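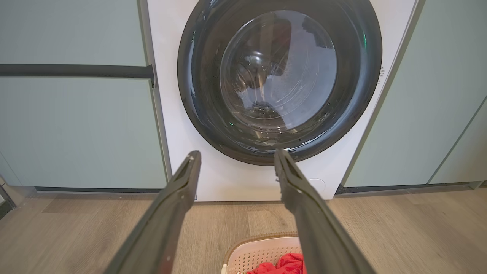 House rules for home robots: a little gallery

Hello and welcome back! I'm Maja Kwiatkowski, and I look after the practice notes for the Jalness project, so this page is my attempt to get our rules out of the binder and onto a wall where people might read them. The binder has 172 entries in it now (I know, I know) and most of them were written after something got scratched, dropped or shut in a door. I've picked the ones that come up in laundry work, as that's what we've all had our heads in this April.

The laundry corner
Front loader, sage-green cupboards on both sides, cream basket on the floor with something red in it. Our rule for a spot like this is that the fingers stay open on the approach and don't close until the arm has stopped. Miłosz Marciniak wanted it the other way round for ages, fingers shut and tucked in, and we argued about it over a good many lunches. Open won. You can see past open fingers, and you can tell at a glance what the arm is about to do.

A few more words on that one, as I get letters about it.

Baskets: the basket goes down before the arm starts and nobody nudges it with a foot afterwards. If it needs moving, pause, move it, start again. Yes, every time. Chepkoech Masanja timed the whole business and it costs us next to nothing.

Doors: look first, touch second. A round glass door throws back all sorts of reflections, so we don't let the arm decide from one look whether the drum is empty. Two looks from 2 different angles, then a person says yes. I'd love to drop the person one day, but we're not there!

Handles: the long bar handles on kitchen cupboards are lovely to grip and terrible to bump. Keep clear of them unless the job is to open that cupboard. Entry 3 in the binder, and the oldest one still in its first wording.

Floors: wipe up drips before a run, and no cables across the planks. Mohcine Bouzid added the cables part and underlined it so hard the pen went through.

Finger pads: check them at the start of each session and write down any new marks, even the tiny ones. Old scuffs are fine if they're in the log. We use the Trisedis sheet for this, the one with the outline of the hand, and you just draw the mark where it is.

Stopping: whoever is nearest may stop the arm, for any reason or none, and doesn't have to explain it until after tea. Grażyna Gajewski insisted on the tea and I think she's right.

If you do things differently where you are, do write in. The people at Gendero sent us their own list last year and we pinched four of their rules straight away (with permission, I should add). I still owe them a reply about clothes left hanging out of drums, and I'll post it on this page when it's done.

Maja, 13 April 2019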